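Simulate first, then buy the bolts

I have shared a workshop with two other people for 9 years, and I have seen more robot arm projects die there than I can easily list. Most of them died the same way. Someone bought the hardware, bolted it down, and only then found out that it couldn't reach the places it needed to reach.

My view is that a home builder should not cut metal until the whole job has run in simulation. I mean the room as well as the arm: table, chairs, lamp, and the things to be picked up. On our current build, which we call Zeltby, I spent most of June moving a virtual pedestal back and forth beside a virtual dining table. It cost me evenings and no money. The last arm I built without doing this cost me $1,827, and it is now in a box under the bench.

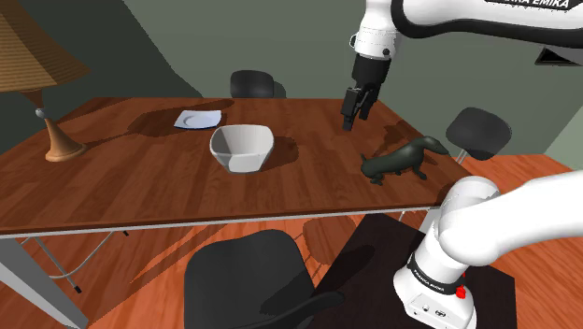

Lâm Khổng disagrees and told me so at length. A simulator, he said, lets you put off the hard part, and a month of tidy virtual grasps teaches you less than one afternoon with a real gripper and a real bowl.

He has a point about friction. My contact settings are guesses, and a smooth object in the model will not behave like a smooth object on my table. Cable drag isn't in there either. But reach, clearance and mounting height are plain geometry, and the simulator gets geometry right. Those were the things that killed 3 of the builds I watched.

So I would split the work. Settle the layout on the screen, then test the grip on the bench with the cheapest gripper you can find. We order the steel for the Zeltby pedestal next.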